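Trumance and Kalis to merge water metering and leak detection businesses

Combined company to be called Daltow; existing contracts and tariffs carry over without change

Trumance, the water metering company, and Kalis, which supplies acoustic leak detection services to water utilities, have signed an agreement to merge. The combined company will trade as Daltow from May. It will employ 311 people and will keep both of the present head offices, with finance and purchasing moving to the Trumance site and field operations to the Kalis site.

The terms have been approved by the boards of both companies and by the holders of a majority of shares in each. Trumance shareholders will receive one share in Daltow for each share held. Kalis shareholders will receive a mix of shares and cash under a formula set out in the merger document, copies of which have been sent to all registered holders.

Esperanza Ibarra, at present managing director of Trumance, will become chief executive of Daltow. Stavros Konstantinidis, who has led Kalis since it was formed, will chair the board. Neema Kaijage will be finance director. Two non-executive directors will be named before trading under the new name begins.

"Our customers have been buying meters from one supplier and leak surveys from another, then joining the two sets of data by hand," said Esperanza Ibarra. "The merger puts both under one contract and one reporting format. Utilities that want to go on buying the services separately can do so."

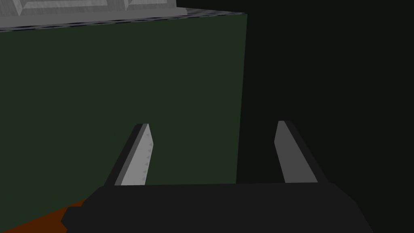

Reasons for the merger

Water lost between the treatment works and the customer's tap is usually estimated by comparing the volume entering a district with the volume recorded at the meters inside it. The difference includes leaks, unmetered use, meter error and billing faults. A utility that knows only the size of the difference cannot tell which of these it is paying for.

Trumance meters record flow at fixed intervals and send the readings overnight. Kalis uses sound loggers fixed to valves and hydrants to find the position of leaks on mains and service pipes. When the two sets of readings are taken over the same night, flow that continues through the quiet hours can be matched against noise on a given length of pipe. Field crews can then be sent to the lengths most likely to be leaking.

The two companies have worked together on this basis under a supply agreement with Urquijo, a regional water utility. The work covers 300 metered districts, including older cast iron mains and newer plastic pipe. Plastic carries sound less well than iron, so loggers on those lengths are placed closer together and the readings are weighted differently. The method used for each pipe material will be published by Daltow as a technical note and will be free to download.

Baltasar Bravo, network manager at Urquijo, said: "We asked for a single list of suspected leaks, ranked by likely loss and updated each morning. We did not want another screen for the control room to watch. The list goes straight into our job planning system, and the crews report back what they find when they dig."

Arrangements for existing customers

All contracts held by Trumance and Kalis will pass to Daltow on their present terms, including price, service levels and notice periods. Customers do not need to sign new documents. Account numbers will stay the same. Invoices will carry the Daltow name and new bank details, which will be sent by post to the billing contact on file. Customers should not act on changes to bank details received by email or telephone.

Meters and loggers already in the ground will be supported until the end of their stated battery life. Spare parts will continue to be supplied under existing part numbers. Units made after the change of name will carry the Daltow mark on the lid and will fit the same boundary boxes and valve chambers as the current models.

The Trumance and Kalis customer websites will run side by side until a joint site is ready. Reading files will be provided in the current format of each company as well as in the new shared format.

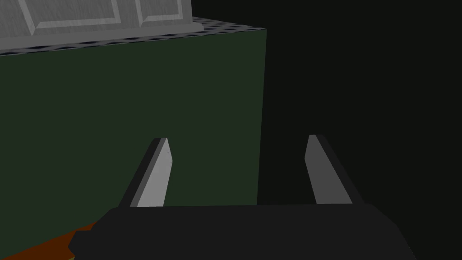
Staff and sites

No site closures are planned as part of the merger. Staff in both companies have been briefed, and formal consultation on changes to reporting lines is under way. Pension arrangements will continue under the two existing schemes. Apprentices will complete their training with their present supervisors.

Nerea Carrasco, head of field operations at Kalis, will take charge of all survey and installation crews. Crews will be trained in both meter fitting and logger placement, so that one visit can cover both tasks where a street is being worked on for the first time.

Enquiries

Shareholder questions should be addressed to the company secretary at Trumance. Customers should use their usual account contact. Press enquiries will be handled by the Trumance press office until the new name comes into use, and by Daltow after that.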